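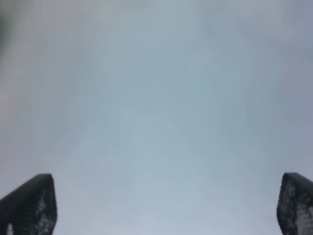 손목캠 화면. 양쪽 아래 까만 게 그리퍼 손가락, 사이엔 아무것도 없음.

5월 정리글. 짧게 쓰려고 했는데 길어질 듯. 버스 안에서 폰으로 쓰는 중이라 오타는 그냥 봐주세요.

요즘 계속 텔레옵만 한다. 아침에 와서 장비 켜고, 리더 암 잡고, 수건 접고, 다시 펴고, 또 접고. 프로젝트 이름은 Doreo. 이름은 Daniyal이 지었는데 뜻은 아직도 안 알려줌. 목표는 작은 수건을 반으로 두 번 접어서 바구니에 넣는 것. 사람이 하면 하품하면서도 하는 일인데 로봇한테 가르치려니까 이게 참.

목표치가 에피소드 1,000개였다. 지난주에 채웠음. 박수. 근데 학습 돌려보니까 성공률 68퍼센트. 음... 나쁘진 않은데 좋지도 않다. 데모로 보여주기엔 애매한 숫자. 세 번 하면 한 번은 수건을 허공에 들고 멍하니 서있는 거니까. 그래서 회의하고, 3,000개까지 가기로 했다. 회의는 금방 끝났고 나는 좀 오래 앉아있었다.

실패하는 걸 모아서 봤다. 패턴이 있긴 하다. 제일 많은 건 모서리 잡기. 손가락이 수건 모서리 바로 위에서 닫힌다. 진짜 조금 위. 천을 스치고 빈손으로 올라감. 그리고 자기가 잡은 줄 알고 접는 동작을 끝까지 한다. 빈손으로 아주 정성스럽게. 처음엔 웃겼는데 열 번 넘게 보니까 안 웃김.

내 잘못도 있는 것 같다. 데이터를 돌려보니까 내가 잡기 직전에 항상 살짝 멈칫한다. 내려가다가 멈추고, 보고, 닫고. 이 멈칫을 정책이 그대로 배웠다. 멈춘 자리에서 뭘 해야 될지 모르는 거. 가만히 있는 프레임이 너무 많으니까 가만히 있는 게 정답이 돼버린다. 습관이 이렇게 무섭다.. 키보드 칠 때도 이러나 싶고.

Pacita 데이터는 다르다. Pacita Mangubat이라고 우리 팀에서 리더 암을 제일 잘 잡는 사람인데, 멈추질 않는다. 내려가면서 이미 손가락이 닫히고 있음. 옆에서 보면 좀 거칠어 보이는데 궤적을 그려보면 깨끗하다. 어떻게 하냐고 물어봤더니 화면을 보지 말고 수건을 보라고. 나는 계속 손목캠 화면을 보면서 했거든. 화면이 아주 조금 늦게 오니까 그걸 기다리느라 멈칫했던 것. 알고 나니까 허무하다.

그래서 어제부터 화면 안 보고 하는 연습 중. 처음엔 엉망이었다. 책상 한 번 찍고, 수건 떨어뜨리고. 점심 먹고 나서부터 좀 됐다. 대신 어깨가 아프다. 리더 암이 가벼워 보여도 하루종일 들고 있으면 팔이 내 팔이 아님. 의자 높이를 올렸더니 조금 낫다. 텔레옵 오래 하시는 분들 의자부터 맞추세요 진짜로.

손목캠 얘기도 잠깐. 초점이 가까운 데 맞춰져 있어야 되는지 먼 데 맞춰져 있어야 되는지로 Daniyal이랑 며칠째 얘기 중이다. Daniyal은 어차피 잡는 순간만 잘 보이면 된다는 쪽. 나는 접근할 때도 좀 보여야 된다는 쪽. 위 화면처럼 배경이 통째로 뿌옇게 나오면 모델이 여기서 뭘 읽을 수 있나 싶어서. 희끄무레한 회청색에 손가락 두 개. 나한테 이것만 주고 지금 팔이 어디 있는지 맞혀보라고 하면 못 맞힌다. Daniyal은 그래서 외부 카메라가 따로 있는 거 아니냐고 함. 맞는 말이긴 한데 왠지 지기 싫음. 고정 초점 렌즈를 두 종류 놓고 같은 작업으로 비교해보기로 했다. 결과 나오면 따로 쓸게요.

손으로 직접 팔을 잡고 끌어주는 방식도 해봤다. 힘 느낌이 바로 오니까 좋긴 좋다. 수건이 걸리면 걸린 게 손에 느껴짐. 리더 암으로 하면 그게 없다. 근데 외부 카메라에 내 팔이 계속 나온다. 실제로 돌릴 땐 내 팔이 없는데 데이터엔 있으니까. 몇십 개 찍다가 접었다. 수건 말고 계획을.

아 그리고 저장 얘기. 에피소드 이름을 Bila라는 툴로 붙이는데 (우리끼리 만든 거라 검색해도 안 나와요) 실패한 것도 성공으로 찍혀있는 게 꽤 있었다. 버튼이 너무 붙어있음. 성공 옆이 실패. 끝나자마자 급하게 누르니까 당연히 잘못 누르지. 버튼 사이를 벌려달라고 했고 바로 고쳐줬다. 이미 찍은 건 손으로 다시 봐야 됨. 반쯤 봤다. 나머지는 다음주의 나에게.

지금 할 일 적어놓기
- 멈칫 구간 잘라내고 다시 학습
- 라벨 나머지 확인
- 렌즈 비교
- 두꺼운 수건 추가. 지금 건 너무 얇아서 한 장만 잡힐 때가 있음
- 의자 하나 더 사달라고 하기

멈칫 구간 자르는 건 속도 기준으로 할까 하는데 기준을 너무 세게 잡으면 손가락 닫는 순간까지 날아간다. 팔은 서있고 손가락만 움직이는 구간이라. 그리퍼 값이 변하는 동안은 안 자르게 조건을 하나 더 넣어야 될 듯. 해보신 분 있으면 댓글 좀 부탁드려요. 기준값 어느 정도로 잡으셨는지 궁금함.

내릴 때 됐다. 렌즈 글은 다음에.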